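Tourism Products, Unit 4: Reading a Package Itinerary

Handout to go with the Dollthorpe brochure. Bring your marked-up copy.

Start with verbs. "Visit" is supposed to mean you go in. "See," "view" and "admire" usually mean the bus slows down. The Mondar coach tour lists eleven sights on its second day. Go through the wording and you find 2 visits. The rest are seen, and one is "pointed out."

Next, hotels. "Tridier or similar" is not a booking. The word similar covers star rating and very little else, so a place beside the freeway can stand in for one on the main square. Ask how the company decides, and ask whether the answer is in the contract or only in the sales call.

Prices. The Dollthorpe tour sells at 2999 per person, twin share. Look for what sits outside that number:
Single supplement
Tips, "suggested" at a daily rate and collected by the guide on the bus
City taxes, paid at the front desk
Optional excursions

The Csizmadia boat dinner is the one to watch. It is priced at 80 and called optional, but the bus leaves for the pier at 6 p.m. and the group hotel serves no evening meal. A traveler who says no is left to find food alone in a strange town. I would call that a charge with good manners.

Free time deserves the same suspicion. "Afternoon at leisure" may be a kindness to tired people. It may also be an afternoon the company did not want to pay for. The brochure can't tell you which, and neither can the photos of people laughing over coffee.

Satisfaction scores: the brochure claims 62 percent of guests travel with the company again. Again within what period? Who was asked? Did people who left early get the form? Until you have answers, leave the figure out of your essays.

For July: pick one day of the itinerary and rewrite it in plain words, with driving hours shown and every extra cost added in.

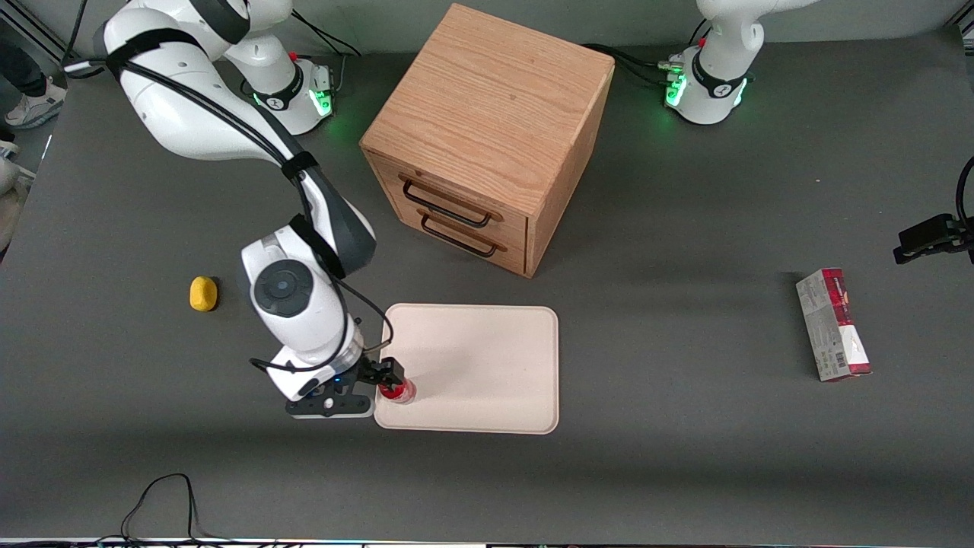

Keep the rewrite to one page, and hand in the original day with it so I can check your wording against theirs. Driving hours should come from a map, since the brochure's own times leave out rest stops and border lines.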